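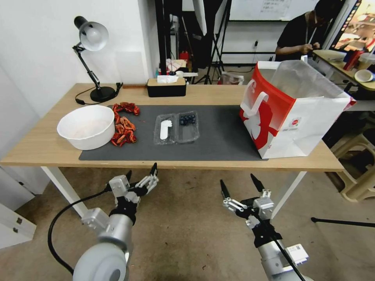 Hidside Supper Notes

A dataset of 1505 recipe cards from home cooks, typed up as they were written, grease stains excluded.

What's in it

Each row is one card. The columns are title, cook, body, yield and remarks. The yield column is text, since the most common value is "enough." We tried converting it to a number and ended up with a soup that served zero.

The cards came out of the Olteanu kitchen drawers and the church hall at Hidside, where they had been filed by a system that died with its inventor. Irina Bogdan typed most of them. She kept the spelling, including 15 separate ways to write "paprika," and she would like you to leave them alone.

Files

cards.csv has everything. Open it as UTF-8 or the Romanian titles will look like a plumbing fault.

cards_clean.csv has the same rows with units spelled out. "Clean" is a strong word. A "glass" is still a glass, and we have no idea whose.

remarks.txt holds the notes from the backs of the cards, one per line, matched by card number. Most concern the food. A fair number concern relatives.

Known problems

Oven temperatures are missing from nearly all the baking cards. The usual instruction is "hot," with "not so hot" for meringue.

Card 2 is a duplicate of a card we can no longer find. We kept it.

The dumpling section contains two cards that disagree with each other by name. Both cooks asked to go first, so the order is random and changes with each release.

Some cards stop halfway through. The plum cake ends at "and then quickly" - we have looked behind the drawer.

Loading it

Any spreadsheet will do. If you use the Nallo importer, turn off date guessing, or every "1/2 cup" becomes a morning in January. The fix is in the Heseck branch, which will be merged when somebody agrees on what to call it.

Please don't use it for

Nutrition advice. Several cards list lard twice, once as an ingredient and once as encouragement.

Canning. The preserving cards are here as history. Get your times and jar handling from a current, tested source.

Changes

September: fixed the commas in the pickle cards, restored the commas in the jam cards, which had been right all along. Added the missing half of the cabbage rolls.

License

Free to copy, share and cook from. Credit the cooks by the names on their cards, even the one who signed everything "Me."

This site uses cookies to remember your settings. Accept | Decline

Related
Hidside Garden Diaries
Olteanu Household Ledgers
Nallo importer: notes on fractions

Contact | © Hidside Supper Notes | Back to top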